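Home Contents Previous Next Glossary Search

Chapter 7
Planning with two arms and one table

Shared 272 times

The first six chapters dealt with a single arm that had the workspace to itself. A planner for such an arm has to avoid the table, the fixtures and the arm's own links, and all of these are known before the motion begins. Once a second arm is added, part of what must be avoided is moving, and it is moving under the control of the same software.

In this chapter we build a planner for two arms that share a work surface. We begin with the simplest method, in which the table is divided into zones and each arm must hold a lock on a zone before entering it. We then look at what the lock costs in waiting time, and replace it step by step with a method that plans both arms together.

The running case is a sorting cell built at Lolness by Gunnel Ekström and her group. Each arm has a two-finger gripper and a small camera at the wrist. The objects are blocks and sponges, chosen so that the software has to handle things that keep their shape and things that do not. The task list holds 40 short tasks, and the logs used in the exercises cover 1,233 attempts.

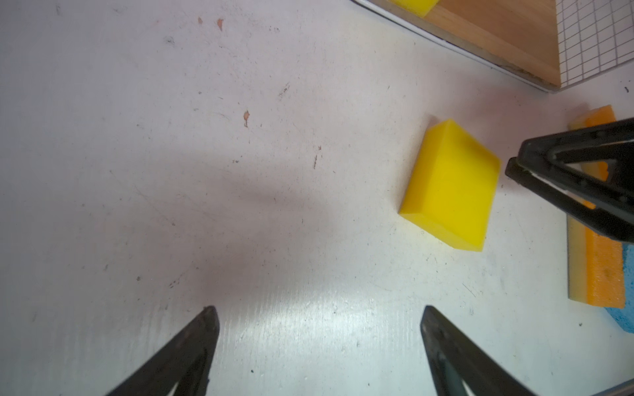

A wrist camera moves with the arm that carries it, so every object position it reports has to be changed into the common table frame before the planner can use it. The change needs two things: the pose of the camera relative to the gripper, which is found once by calibration, and the pose of the gripper at the moment the exposure was made. The second is the usual source of error. If the software uses the latest joint reading in place of the one that matches the image, a moving arm will place a still object in the wrong spot, and the error grows with the speed of the arm. Section 7.2 shows how to keep a short buffer of joint readings and interpolate between them.

Perception also has to cope with the other arm. A gripper can hide part of an object from one camera while the second camera has a clear view of it. The first version of the Lolness software treated each camera on its own and dropped any object that was more than half hidden. Objects then vanished from the model and came back a moment later, and the planner recomputed its path each time. The version used here keeps a hidden object in the model, at its last known pose, with an uncertainty that grows until one of the cameras sees it again.

The planner itself is the subject of sections 7.3 to 7.5. It follows the scheme set out by Bahman Shokri in the Bosdale course notes, in which paths are planned first and timing is settled afterwards. The reader will need the material on configuration space from Chapter 4 and the collision checks from Chapter 5. The grasp scores of Chapter 6 are used only in section 7.5.

7.1 Zones and locks

Let the table be divided into zones, numbered from one. An arm may enter a zone only while it holds the lock for that zone, and it gives up the lock when its whole gripper has left.

Comments (3)

Westerberg
Is the buffer in 7.2 meant to hold joint readings from both arms, or one buffer per arm? The code listing seems to do the second.

Bodier
One per arm. We set ours to 21 readings and it was enough.

pl_reader
The link to the logs stopped working in September. Could someone put them back up?

Previous Next Back to top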